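Ring Marks on White Tabletops
Surface care, page 11

Faint gray rings on a matte white surface are usually residue, left where a round base stood in moisture or dust. Treat them before using anything abrasive. A matte finish that has been scrubbed turns shiny in patches, and the patches are permanent.

1. Clear the table and wipe off loose grit with a dry microfiber cloth.
2. Mix one teaspoon of dish soap into two cups of warm water. Wring the cloth until it no longer drips.
3. Wipe along the length of the table — small circles tend to leave their own marks. Overlapping rings may need a second pass.
4. For rings that remain, apply a paste of baking soda and water with a fingertip. Wait five minutes, then rinse.
5. Dry the surface fully before putting canisters or small bins back. Wipe the underside of each one first, and lift by the body, with a hand on the lid only to steady it.

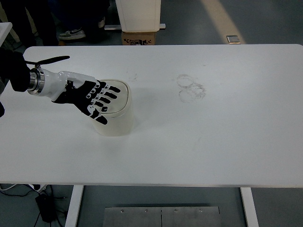
Preventing New Rings

Fit felt pads under ceramic and metal bases. Replace the pads when they flatten or pick up grit.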